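斯科盖特洗衣合作社为明年设备添置作预算，叠衣机械臂先列一台

2022年4月5日

在斯科盖特（Skorgate）开了好些年的那家洗衣合作社，最近总算把拖了一个冬天的设备预算定了下来。老社员们大概还记得，去年12月那次碰头会一直开到天黑，茶水续了好几轮，大家为了到底先换烘干机还是先买叠衣服的机械臂，你一言我一语，谁也没能说服谁。如今数字摆上了桌面，气氛倒是和缓了许多，连当时嗓门最大的几位，也笑着说可以先试试看。

按照已经通过的方案，合作社打算分两步走。第一步是以租代买，先添一套双臂工作台，专门用来叠T恤、薄外套这一类日常衣物，租期19个月，每月租金3,256元，安装和头一次调试算在里面，夹爪上的易损件另计。第二步要等租期过半再议，到时候看账目，也看店里的姑娘小伙们用得顺不顺手，再决定是把这一套买断，还是换成别家的型号。烘干机也没有被忘掉，靠窗那两台年纪最大的仍旧排在秋天更换，这笔钱单独留着，不与机械臂的钱混用。

负责这次采购的柳德米拉·霍罗别茨（Liudmyla Horobets）是个做事极细的人，前前后后向三家供应商要了报价，分别是比图西克（Bitusik）、里兹克（Rizk）和德鲁图苏斯（Drutusus）。三家的报价单她都打印出来，用不同颜色的笔在空白处写满了问题，比如夹爪的指尖多久要换，换一副要等几天，软件升级收不收钱，台面要多大才够两条手臂转得开。她说，机器本身的价钱大家都会看，可真正让小店吃不消的，往往是后头这些零零碎碎的开销，所以宁愿现在多问几句，哪怕人家嫌她啰嗦。

机械臂叠衣工位，台面与后方的饮料货架： 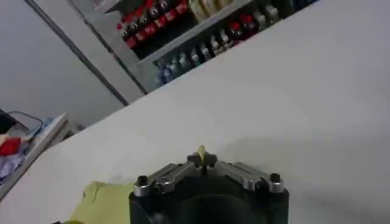
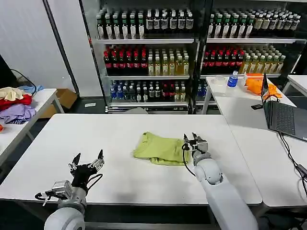
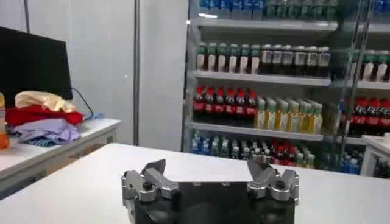
说到选型，霍罗别茨倾向于里兹克的方案，主要是看中它的夹爪可以单独拆换，不必整条手臂送回去修。比图西克的报价其实最低，只是配件要从外地调，碰上旺季恐怕要等上好一阵子，而五六月间正是附近几家旅馆送洗最多的时候，店里实在耽误不起。德鲁图苏斯那一家服务口碑很好，销售员也十分耐心，专程来店里量过尺寸，可惜设备偏大，放进去以后，推衣车的过道就只剩窄窄一条，老社员们一听便连连摇头。

预算里还有一项，乍看不起眼，却是讨论得最久的，那就是人手的安排。合作社现有社员32人，其中不少是在这里做了大半辈子的阿姨，叠衣服叠得又快又平整，听说要来机器，心里难免有些嘀咕。为此，方案里专门写明，租期之内不因设备减少任何人的工时，腾出来的工夫用在熨烫、缝补和收件登记上，这几样平时总是忙不过来。培训也列了钱，每位愿意学的社员都可以报名，课时照发工钱，先从开机、停机和清洁夹爪学起，再慢慢学怎样把衣物摆到合适的位置，让机器好下手。

也有社员提了别的意见，觉得不妨再等上一年，等价钱往下走一走再说。这话不是没有道理，会上也认认真真记了下来。不过霍罗别茨算过一笔账，眼下每逢旺季都要请临时工，临时工的工钱和加班的夜宵、车费加在一起，与租金相差并不太多，而租约里又写了提前退租的条款，头一个季度内若是实在用不惯，付2个月租金便可以把设备退回去。听完这一条，原先主张再等等的几位也就点了头，只要求每个月把用电、维修和叠坏重来的件数都贴在门口的公告板上，让大家心里有个底。

至于场地，店里准备把靠后墙的旧分拣台挪开，原来的位置重新拉一路电源，地面也要找平，工钱已经请熟识的电工师傅估过，包含在杂项里头。霍罗别茨还特意叮嘱，台面要选浅色、不反光的，高度照着社员们平日站着干活的习惯来定，免得日后人和机器搭着做事的时候，弯腰弯得难受。旁边再留一张小桌，放电脑和待叠的衣服，线要尽量沿着桌边走，别横在过道上绊着人。

租赁合同预计下月签订，签字之前还要请社员们再过目一遍，尤其是保险和配件这两页。想看全套报价单和预算表的社员，可以到前台找霍罗别茨借阅，她那里备了几份复印件，看完请记得放回蓝色文件夹里。对培训有兴趣的，也请一并在前台的本子上写下名字和方便的时间，早班晚班都会照顾到。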